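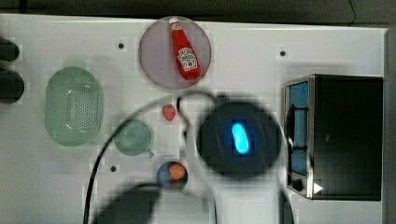 Table 6, plate and ketchup bottle at the back

Search tickets Go

Ticket 874 — label printer skips every other label
Site: Dommont store, play kitchen aisle
Opened November 1, 2018
Status: open, waiting on part

Printer is the Pondero at the back counter. Prints one shelf label, feeds a blank, prints one, feeds a blank. Started after the new roll went in. Price file has 17 lines for the toy cookware, got 9 usable labels out before I stopped it.

Step 1. Power off, reseat roll, power on. Same.

Step 2. Ran the gap calibration from the front button. Fed a long strip of blanks then stoped with the red light on. Colander and frying pan lines still not printed.
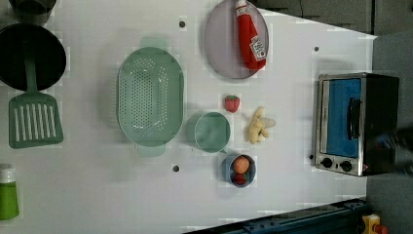
Step 3. Checked label size in the Grestanel driver. It was set to the old tall size — changed to the short one, saved, test page OK. Next batch skipped again. Driver had gone back to tall on its own.

Step 4. Deleted the printer, added it again, size sticks now. Skips less but still skips. Cleaned gap sensor w/ dry swab, no change. 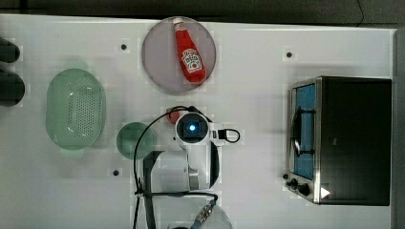

Step 5. Tried a roll from the Huamán box, same size, 3000 count. Same skip, so not the roll. Sensor ordered. Hand write teh rest for now, pls don't recalibrate again, it eats labels.

Contact support | © 2018 Dommont | Back to top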